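Open day at the Wustby shared workshops, by Farzana Begum

On 27/03/2023 I visited the open day of Wustby, a former flour mill where small businesses now rent rooms. I came by bus with my colleague Liesbeth Leemans. The mill has four floors and the lift was out of service, so we had good exercise.

We began with Mollah, a bakery of two sisters. They let their dough rest for a whole night, and the smell reached us already on the stairs.

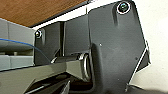 Furniture was the subject on the second floor, where Sewwandi Sarkar repairs old chairs and school desks. She believes that a table must be judged from below. I now look there too, and I noticed how a dark grey metal plate was fixed under a brown wooden top, with a round screw and a bright washer. She told us that she learned the trade from her uncle and that she still keeps his hammers. Her waiting list is full until April.

Next came the dyeing room of Starden. They colour wool with onion skins and walnut shells, and the yellow was my favourite. One batch takes three days. I bought a small ball of it for my mother, who knits. 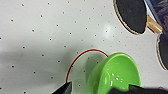 Lime-green bowl on a dotted white tabletop.

After lunch Shiuli Roy gave a talk about the history of the mill. In its best years it produced 3000 sacks in a month, and the river carried them to the harbour. She had brought old letters from the workers, and one of them complained very politely about the cold.
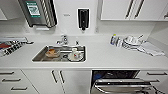

Page 4

We finished with tea and a long conversation about rents. The tenants are worried that the centre will become too expensive for them. I hope they can stay, and I would like to return when the lift is working.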